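4.2 Mugs that stay out

I came into this part of the study thinking the mugs would be dull. We had asked households in Omcombe to tell us which things never get put away, and I was hoping for post, keys, that sort of clutter. What I got was mugs, and people had a lot to say about them! Of the 21 kitchens I visited, 10 had one insulated mug that lived on the worktop or the desk all week and only saw the cupboard when visitors were due.

Wiebke Dreßler (who did the second round of visits with me) had already noticed this in the Plutberg pilot, and she called them "standing mugs", a name I've kept. A standing mug is usually one person's. It's bigger than the cups in the cupboard, it often won't fit on the same shelf, and it gets rinsed far more than it gets washed. Crisanto Lacson argues in his own chapter that the shelf height is the whole story. I don't agree, and I'll come back to that in section 5, but he's right that we heard a lot of grumbling about shelves.

The surface underneath matters too. People who kept a mat down were much more relaxed about leaving the mug where it was. One woman told me on a Monday morning that the mat was "the mug's place", so as far as she was concerned it had been put away already. I rather love that, and it made a mess of our coding sheet, which had only "stored" and "not stored" on it. We added "placed" in April and went back over the earlier notes. Figure 7 shows the sort of mug I mean, pale green with a steel rim and a loop handle, on a dark mat.
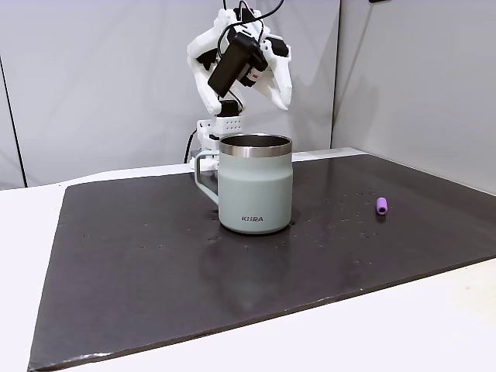 Figure 7. Insulated mug marked KIIRA, with a small purple item on the mat to the right.

Small things gather near a standing mug, and our diaries are full of them: teaspoons, lids, hair ties, the odd battery. Seven households said they tidied these away and left the mug alone, even when they were clearing the same bit of worktop. When I asked why, I mostly got a shrug, or "well, I'll want it again in a minute". Volker Ackermann would file that under habit and move on. I'm less sure, as several of the same people were quite strict about plates and glasses (one dried and shelved hers while we talked), so whatever lets the mug off doesn't seem to stretch to the rest of the washing-up.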